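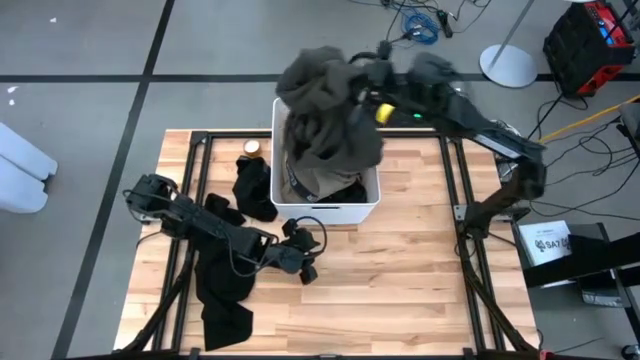
Ateliers > Maison et textile > Notes d'intervention

Le bac, la table et le linge qui attend
Notes pour la causerie de Cletby, version relue par Gülizar

40 partages · 14 commentaires

(Attendre que les gens du fond aient trouvé une chaise. Ne pas commencer par « vous m'entendez ? », la dernière fois on m'a répondu non.)

Bonsoir. Je m'appelle Tamsin Hapeta et je vais vous parler de linge pendant 20 minutes. Ceux qui pensaient venir pour la conférence sur les oiseaux de rivière, c'est la porte à gauche, sans rancune.

Je commence par une question, levez la main : qui a, en ce moment, chez soi, un bac de vêtements propres qui n'a pas été rangé ? (Pause. Laisser les menteurs réfléchir.) Et qui a déjà pris son pull du matin directement dedans ? Voilà. Vous avez donc une armoire, elle est en plastique et elle n'a pas de portes.

1. Le bac

Le bac est un objet de transit. On l'a acheté pour porter des affaires d'un endroit à un autre, et il finit par devenir l'endroit. J'aime bien le modèle blanc rectangulaire, bord arrondi, fente dans la paroi pour passer la main. Il se rince sous la douche et il n'accroche pas les mailles. L'osier, c'est ravissant sur les photos de Veloso (je leur achète des cintres, je ne leur dois rien de plus), mais j'y ai laissé deux paires de collants et un peu de ma bonne humeur.

Ce qu'il faut regarder, c'est ce qui dépasse. Une grosse pièce jetée à cheval sur le bord cache tout ce qui se trouve dessous. On croit avoir un sweat à plier, on a un sweat, un pantalon beige, un truc noir en boule dans le coin et la casquette qu'on accuse le voisin d'avoir gardée. Toujours sortir la grosse pièce en premier. Elle prend toute la place et elle est la plus rapide à plier, profitez-en, vous aurez l'impression d'avancer.

(Ici Ridwan me fait signe si je parle trop vite. Le regarder de temps en temps.)

2. La table

Je sais que vous pliez sur le lit. Tout le monde plie sur le lit. Le lit est mou, il est trop bas, et vers onze heures du soir on a besoin de dormir dedans : la pile passe alors sur la chaise, où elle entame une seconde carrière.

Prenez une table. Un plateau en bois clair me convient très bien, type billot de cuisine, à condition d'avoir passé l'éponge ET le torchon. Remzi Keskin, qui m'a prêté le sien pendant tout un mois de juin, m'a fait remarquer que la farine se voit surtout sur le noir. Il avait raison et j'ai relavé.

Pour le bac : au fond du plateau, au milieu. S'il déborde un peu derrière, ce n'est pas un drame. Devant, vous gardez la place pour étaler. À gauche, les sombres. À droite, ce que vous voulez, chez moi c'est le thé, et c'est une mauvaise idée.

3. Les sombres

Parlons du noir. (Soupirs attendus.)

Le noir, le gris anthracite et le bleu marine forment une seule et même couleur dès qu'on allume une ampoule un peu chaude. J'ai porté à un mariage une chaussette de chaque. Åsmund Lunde, qui était assis à côté de moi, a eu la délicatesse de ne m'en parler qu'au dessert.

Donc on trie les sombres de jour, ou sous une lampe blanche. On les étale à plat au lieu de les empiler : en tas, un tee-shirt noir sur un legging noir, ça fait un seul vêtement très compliqué. Une fois étalés, on cherche les étiquettes, les coutures, les capuches. Une capuche, c'est commode, ça indique au moins où est le haut.

Pour le gros gris épais, sweat ou polaire : manches dans le dos, capuche rabattue, en deux dans la largeur. Ne cherchez pas le petit rectangle qui tient debout. J'ai essayé. Il tient debout le temps qu'on aille chercher quelqu'un pour le lui montrer.

(Démonstration. Prendre le sweat d'Åsmund, PAS le mien, il peluche.)

4. Quand s'arrêter

Comptez 2 bacs par séance. Au troisième, le soin s'effondre et on se met à rouler les choses. J'ai tenu un carnet là-dessus, mon bac moyen contient environ 40 pièces si on compte les chaussettes à l'unité, ce que je fais, par amertume.

Un bac vide doit quitter la table. S'il reste, quelqu'un pose une facture dedans, puis un chargeur, puis un gant. Chez Gülizar, il y a eu un chat. Le chat a été délogé, le gant y est encore.

Et le reste, la chaussette seule, le bouton, la ceinture de peignoir ? Dans une boîte à chaussures, couvercle fermé, jusqu'au changement de saison. Ensuite on jette. Je sais que la sœur de la chaussette va revenir le lendemain. On jette quand même.

Questions probables

Sur le repassage : je n'ai pas d'avis et j'ai peu de chemises.

Sur les planches à plier, celle de Hakeck par exemple : très bien pour les tee-shirts, inutile pour tout ce qui a une fermeture éclair. La mienne sert de dessous-de-plat.

Sur les enfants : leur confier les torchons. C'est carré.

(Remercier la salle de Plamham pour le prêt du micro. Rendre le micro. Récupérer le sweat d'Åsmund avant qu'il parte, il n'a rien d'autre pour rentrer. Les tasses sont à laver.)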